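October, the week the heat went off

Up before six. Coffee, then the back table. 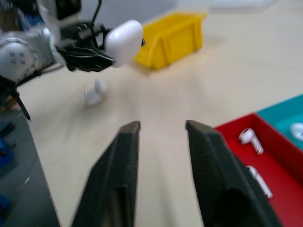

Morning

The boiler quit again sometime before I woke up. The gauge was at zero and the pilot was out. I relit it twice and it held the second time, but the radiators on the street side stayed cold until almost ten. I called Vandow and got the recording. I left a message with the model number and the same account I gave them last month.

While I waited I went back to the parish book. I have been copying out the Liranthorpe burials since summer and I am now at 1724, a bad year. The clerk's handwriting gets smaller toward the bottom of each page, as if he were afraid of running out of paper, and then he starts a new page with big loose letters again. There are a lot of children in the spring. He gives no cause for most of them. For one man he wrote "drowned at the mill" and for another only "a stranger."

I got through 5 pages before my eyes gave out. I still write them by hand first and type them up afterward. It is slower but I make fewer mistakes with the dates.

Afternoon

Walked to Brindley for bread and stamps. The leaves are down on the hill road and the drain by the bridge is blocked, so there is a puddle clear across. I went around through the field and got my shoes muddy anyway. The bakery was out of rye. I bought a white loaf and two rolls and ate one of the rolls on the way back.

Vandow called while I was out, naturally. I called them back and was told a part has to be ordered. They would not say how long. I asked whether it was safe to keep relighting the thing and the woman said yes, if it lights on the first or second try, and to leave it alone if it doesn't.

Moved the desk away from the window. It makes the room feel crowded but my hands were stiff all morning and I can't copy like that. I found the pencil sharpener behind it, and a library slip from spring for a book I returned.

Evening

Soup from the freezer, with the other roll. I ordered noodles from Hong twice last week and told myself that was enough for the month.

After supper I checked the typed pages against the notebook and found one real error. I had written 1779 for a baptism that has to be 1729, going by the pages on either side of it. I looked at the copy again under the lamp and it does look like a seven, but the clerk was long dead by then and it's his hand. I fixed it and put a note in the margin. Entry 1452 in my own numbering, so it will be easy to find again.

Radiators warm now, both sides of the house. I put the extra blanket on the bed anyway. Tomorrow: call about the drain, mail the two letters, buy pencils, start on 1725 if the light is good.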